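Backstage walk-through, Zemetti listening party, Cultberg Hall
Checked 3/17/19, before doors

I do this list for every celebrity night we host, and I type my comments as I go, so forgive the rambling!

Front entrance clear – OK. The photographers had already parked their bags in the doorway, so I moved them to the left wall. They grumbled.

Red carpet taped down – FIXED. One corner was curling up right where Zemetti stops to pose. I put down fresh tape and jumped on it in my heels. It held.

Exits lit and unlocked – OK. All 4 of them. The one by the dressing rooms sticks, so lean on it.

Barrier for fans – NEEDS WORK. After the crush at the Usuga premiere in February I want a second row out there. The gossip blogs had posted the guest list by lunchtime, so expect a crowd.

Dressing rooms – OK, mostly. Two curling irons left plugged in and two phone chargers on one tired old extension cord. I unplugged the lot. Please, people!
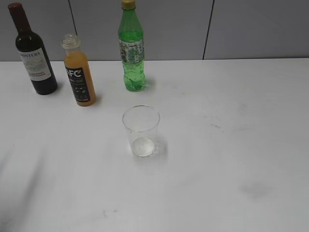 Who gets past the rope at the dressing room hallway?

Only the 12 names on the door sheet, and that goes for bloggers, cousins and anybody who says they're dating the star.

Stage steps – FIXED. White tape on every edge now. The singer from Skirville is wearing a train as long as a bus, so somebody needs to walk behind her and hold it up.

Confetti cannon – NOT PASSED. I couldn't find the paperwork, and it was pointing right at the gossip columnists (tempting, I know). It stays off until I see the papers.

First aid kit – OK, but low on bandages. New shoes, long night – you'll want more. I've put a box on the shopping list for the next show.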